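Nundon Shared Room — notes from the April get-together

I said I'd write these up, so apologies in advance for my spelling. We started at 2 and most of us were still finding chairs. Dilek Işık chaired, I took notes, and Saadet Kurtuluş brought the biscuits (thank you, they went fast!).

Last month's notes were agreed. Saadet pointed out I'd put her down as absent when she was sitting next to me the whole time — now put right.

First up was the sorting table. We all agreed it's far nicer to work at since we stopped piling things on it, and the daylight on that side of the room is lovely. Dilek would like us to keep to baskets on top and everything else on the shelves. I asked for a wipe-down at the end of each session as well, and that went through without a fuss.
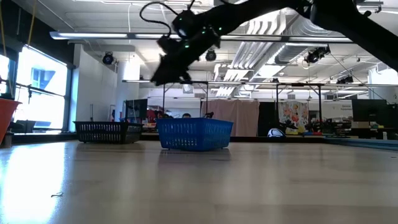
Page last changed: April, 16:49

The baskets took up most of our time, I'm afraid. We settled on blue for things coming in and black for things going back out. Saadet wanted it the other way round but gave in gracefully. Both are plastic with openings in the sides, so small bits like clips and buttons go in a tub first. Dilek will write the labels.

Money next. We have 2000 set aside for the room and I'd like to spend a little of it on more baskets. Brandholm do a set for 49, Kushnir hadn't replied when we met. Agreed to get one set and see how we go.

The Ziller shelving is still wobbly at one end. I'll have a look at it with a spanner before we meet again, and if I make it worse we'll ring someone.

Any other business: the door code is changing, ask Dilek for the new one. Saadet is doing biscuits again, by popular demand.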